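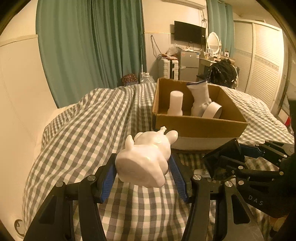
The left gripper open over the white figurine, with the packing box waiting behind it.

Dodska hand-held grippers: a long and rather fond review

By Pauline Stockdale

I have been putting off writing this one up, mostly from guilt, as the grippers have been in steady use since April and I kept thinking of one more thing to say. Tomoyo Tamura asked again last week whether we would buy a second pair, so I had better get on with it!

For anyone who hasn't used this kind of kit: you hold one in each hand, you do an ordinary household job with them, and the recordings become examples for a robot arm to learn from. Our job at the moment is putting small things into a cardboard box, over and over, in as many ordinary rooms as people will let us into. We have 851 recordings we are happy with and another 131 that need a second look (my fault for the most part, I get chatty and forget to press stop).

First the good news, and there is plenty of it. The fingers are lovely. They are long and curved, so you can come at a thing from above without your knuckles getting in the way, and the ridged blue pads on the inside hold far better than the flat rubber on our old set. Glossy plastic used to be my nightmare. Anything smooth and rounded would squirt off across the bed like soap, and I would have to start again. With these I still lose one now and then, usually when I have closed on the thing too high up, but I no longer dread the shiny pieces.

Soft surfaces have been the other surprise. Most people practise on a table, and I do think you should start there, but a bed is a much better test. The covers give as you press down, things lie at funny angles, and you find yourself making all sorts of little corrections that a learning system really ought to see. Heather Bolger, who trains our models, was forever asking for more of those fumbly moments, and it took me ages to stop deleting them out of pride.

Now for the grumbles. My wrists begin to complain after 29 minutes or so of steady work, and I have taken to stopping before that for a cup of tea. The small screen on the body is handy, though I would like it a touch brighter by a sunny window. Working with two at once takes patience as well. For the first 11 sessions I kept knocking the pair together over the box, and in the end I taught myself to park one hand out to the side while the other did the picking.

The instructions are thin. They tell you how to charge the things and how to copy the recordings off, and hardly a word about how to move. My own advice is to go a bit slower than feels natural, open the fingers wide well before you arrive, and change the objects round often. Do change the rooms too, clutter and all. Our tidy early recordings from the office were the least useful of the lot.

I also tried the Skoden pair for a fortnight. They were lighter, and kinder to my wrists, but the fingers were stubby and I never got on with them for anything lying flat. If you only work at a table you might well prefer them.

Would I buy the Dodska ones again? Yes, and I have told Tomoyo so. Four stars out of five, and I'd happily make it five if they brought out a softer handle.

Posted Mon 14 September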